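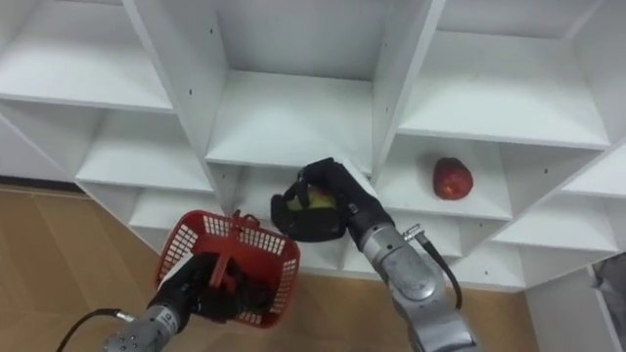

Flastix: loans of the Ernham board game library

Data > Leisure > Flastix

3 min read

Flastix is a small data set with the loans of the board game library in Ernham. It has 3,000 loans of 897 titles, in two CSV files. I made it for my evening course in statistics, and afterwards some people asked if they could use it also, so now it has a proper description.

Files

titles.csv — one row for each title
loans.csv — one row for each loan
sample.csv — the first 100 rows of loans.csv, for trying your script
CHANGES.txt — corrections, newest on top

All files are UTF-8, with a comma between the fields and a header row.

Columns in titles.csv

title_id: a number, never used again when a title leaves the library
name: as printed on the box, in the language of the box
players_min, players_max: from the box
minutes: the playing time from the box. Where the box gives a range, I took the higher number.
shelf: the compartment code, a letter and a number, for example C4

Columns in loans.csv

loan_id, title_id
date_out, date_back: in the form year-month-day
renewed: 0, 1 or 2
complete: yes, no or unknown. It tells if all the pieces were there at the return check.

Where the data comes from

Until July the library wrote every loan on a paper card. I typed the cards by hand in the evenings, and Bornier, the lending program which the library uses now, gave the rest as an export. The names of borrowers were never typed, and Bornier leaves them out of the export.

The column minutes is filled for 671 titles. The others have no time on the box, and I did not want to guess. Please keep them as missing and do not put zero.

Known problems

Two editions of the same game have sometimes one title_id. This comes from the cards, where the edition was seldom written.

A date_back earlier than date_out is my typing mistake. Please write to me with the loan_id and I will look at the card again.

Expansions are lent together with the main game and have no row of their own — with the exception of the Chukwu map packs, which are lent alone.

The value "unknown" in complete is common in the card period. It does not mean that pieces were missing.

Licence and contact

You may use, change and share the files if you name the source: Villads Hjaltested, Flastix. Corrections go in the issue list, one issue for each title.

Last changed: Sep 8, 2024

Related

Bornier export: which fields are kept
Typing old lending cards without losing your place
Ernham game evenings: attendance table
Chukwu map packs, list of contents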